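**Component:** Farkgate garment perception, keypoint stage
**Reported by:** Lucero Ñahui, Data Operations, Lornus
**Assigned to:** Deming Meng, Perception Software
**Status:** Resolved, monitoring
**Severity:** 3

## Summary

After the July update of the keypoint model, the fold planner rejected a high share of knitwear recordings with the message `sleeve_pair_invalid`. Woven shirts and trousers were not affected. The planner requires two sleeve endpoints and one collar point before it will produce a fold sequence. In the rejected recordings, both sleeve endpoints had been placed on the same sleeve.

## Steps to reproduce

1. Check out the current Farkgate release and load the July keypoint weights.
2. Run the offline replay tool on the knitwear subset with planning enabled.
3. Open the planner log and filter for `sleeve_pair_invalid`.

The fault appears on every replay of the five recordings attached to this ticket. It does not appear with the previous weights.

## Investigation

**Entry 1, Meng.** Camera calibration was checked first, as the wide-angle lens model was revised in the same release. Reprojection error is within tolerance at the center and toward the corners. Calibration is excluded as a cause.

**Entry 2, Ñahui.** Annotations for the attached recordings were reviewed by two labelers. No errors were found. Data Operations requests that the labels remain unchanged while the ticket is open.

**Entry 3, Meng.** The garment mask is complete in all five cases. The fault arises later, when the keypoint stage ranks its candidates. Strong local contrast on a sleeve receives a high endpoint score, and a sleeve folded over on itself receives a low one. The second endpoint is then taken from the wrong side.

The reference case for this ticket is the brown sweater with the tan sun emblem on its outstretched sleeve. The candidate on the emblem outranks the one on the folded sleeve opposite. 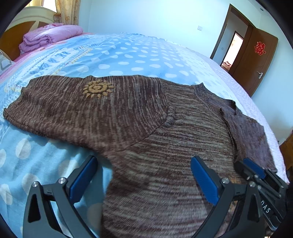
## Resolution

The ranking step now applies a minimum separation across the collar axis before the second endpoint is accepted. Where no candidate meets this condition, the stage returns a single endpoint and marks the other as occluded. The planner has been amended to accept an occluded sleeve and to request an unfolding action first.

All five attached recordings pass on replay with the July weights. The change has been merged and deployed to the Turnatport replay server.

## Open items

- Meng: add emblem and patch cases to the regression set.
- Ñahui: confirm rejection counts after the next full knitwear replay, then close the ticket.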